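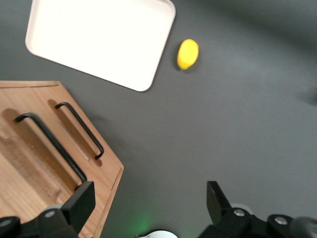

Hi everyone, it's Tahira with some news from the craft room! The card swap we've been talking about since November is finally happening, and sign-ups opened this morning on the Modis blog. I've been sitting on this for weeks and I'm so glad I can talk about it now.

The swap is called Sokar (Regula Fankhauser picked the name, and I've already caught myself calling it three different things). You make 9 handmade cards, all the same design, and mail them in. You get 9 back from other people, every one different. Sentiments can be anything you like, or you can leave the front plain and let whoever gets it add their own. I'm leaving mine plain, mostly so I don't have to stamp the same "thinking of you" over and over and get it crooked on the last one!

Last year's swap had 46 of us. This time more than 229 people have asked to be put on the reminder list, so Regula has split things into 2 groups, one for clean and simple cards and one for layered or interactive ones. You can only join one. I went back and forth on this for days and ended up in the layered group, as I have a whole drawer of die cuts that need a home.

A few things people have been asking me:

Cards should be A2 size, with an envelope for each. Please don't seal the envelopes. Wobbly bits like sequins and enamel dots are fine, but if your card is very thick, slip a piece of scrap cardstock over the front so it doesn't dent its neighbor. Write your name and the group on the back of each card in pencil or pen, or use a little "made by" stamp if you have one.

Sign-ups close on 3rd March. Regula will email the mailing address after that, so don't worry if you haven't seen it yet, and please don't send anything to the shop.

Waltraud Gruber is hosting the layered group and Hubert Eberhard has the clean and simple one. Hubert's the one who did that all-white embossed birthday card with the tiny balloon string, which I still have up on my shelf. They'll both be posting their own samples this week, and Waltraud told me hers has a slider on it (I've had a peek at the sketch and it's so pretty).

My own card is half finished. I've got the backgrounds inked in two shades of teal and the Eder leaf dies cut, and now I'm stuck on ribbon or no ribbon. I'm leaning toward a skinny bit of twine. Tell me in the comments what you'd do, and let me know which group you're joining so I can look out for your name!

Happy stamping,
Tahira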